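Renis Home > Sorting and Storage > Open Bins

Serra Open Bin
Rectangular, no lid, in Clear or Yellow

Colors: Clear / Yellow
Sold: singly, or as a mixed pair
Availability: Clear in stock. Yellow, 200 left until the August delivery.

The Serra is a bin. It has four sides, a bottom, and an opening at the top that you put things through. We have tried over the years to find a grander way of saying this, and an agency once charged us to call it a "containment solution," so we went back to bin.

It was made for the soft stuff that doesn't stack: baseball caps, scarves, dish towels, winter hats, the cloth you use on the good table and the other cloth you use on everything else. Hard things are easy to store. Soft things slump, and if you give them a deep box with a lid they go to the bottom and stay there until you move house. The Serra is shallow enough to see into and has no lid to lose.

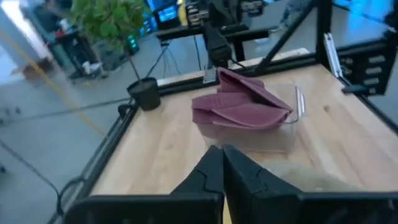

Serra in Clear, holding a folded cloth with ideas of its own about the front wall.

Which color do I want?

Clear is for people who forget what they own. You can see what's in it from the side, so it does well on a shelf above eye level or under a bench. It also shows you exactly how well you folded. Some customers find this motivating. Others have ordered Yellow.

Yellow is for people who forget where they put the bin. It shows up on a wood table, on a closet floor, in the back of a car and in a garage with one bulb. It doesn't let you see in from the side, so your folding remains between you and the bin.

Most people end up with one of each. Our own advice is to give each bin one kind of thing or one color of thing and then stick to it for a month. After that you'll either have a system or you'll have two bins, and both are fine.

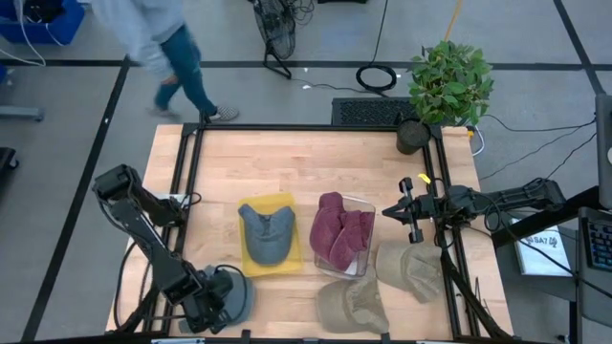

Mirjana Lazarević
Product Pages and Returns Desk, Renis

Sorting caps, from someone who has too many

I was asked to write the part about caps, I think on the strength of what's hanging behind my office door. So, caps.

Sort by color. I've tried sorting by how often I wear them and it came down to one cap in the first bin and all the rest in the second. Color is quick, and other people in the house can do it without a briefing. Maroon goes in Clear, gray-blue goes in Yellow, and the tan ones wait on the table until you decide whether you need a third bin. (You can buy a third bin. There's a button further up for that.)

Don't crush the crown to make room. Set the cap in with the crown up and let the brim point wherever there's space. If you have two alike, nest one in the other. The strap at the back can be left fastened or not; I've never seen it make any difference, though Cosimo Pace in our warehouse feels strongly about it and would want me to say fastened.

An unfastened cap will spread at the back and may poke over the rim a little. It's a cap and it will live.

Work on a bare table if you can. Turn everything out, put the bins in the middle, and leave enough wood around them that the things you haven't sorted don't touch the things you have. I do mine on the kitchen table after dinner and it takes less time than complaining about it did.

Cloths and towels

Fold to fit the width of the bin and start from the back. A thick cloth folded too few times will stand up in a peak and then come down over the edge, and at that point it's more or less a tent. One extra fold usually cures it. If you like the draped look, carry on, we won't come round.

Leave some of the bottom showing. A bin packed edge to edge means taking everything out to get one towel, and you'll do that twice before you start keeping the towels on top of the dryer again.

What it isn't good for

Soup. Anything that rolls uphill. Live plants, which want drainage that the Serra hasn't got. Standing on. We'd have thought that last one was safe to leave out, but I also work the returns desk.

Serra is also not airtight, having no lid. If moths are your problem, look at the Dromix zip bags on the next page, then come back for a bin to put them in.

Care

Wash by hand in warm water with a little dish soap and a soft cloth. Clear will pick up fine scratches if you go at it with the rough side of a sponge. Dry it before you put fabric in it. Keep either color off the stove and away from the heater.

Shipping and returns

Bins travel nested, with paper between. Single bins go out in a Zutiven mailer box that takes some force to open; pull the tab on the short end and ignore the one on the long end, which we've asked them to remove. Returns are accepted if the bin is clean and empty. We have been sent socks.

Shops and schools: the minimum for trade pricing is 200, any mix of colors. The last production run was 2,000 and the next is 3,000, so big orders should be easier to fill after August than they were this spring. Write to Leonardo Morelli on the trade desk and tell him how many of each.

Customer notes

"Bought Clear for the hall. My husband can now see that his cap is in it and asks me where it is anyway." Cinzia M.

"Yellow is very yellow. Four stars." Ynyr Voyle

Reply from Renis: It is, yes. Thank you.

Often bought with this: Dromix zip bag, medium. Serra shelf label, pack.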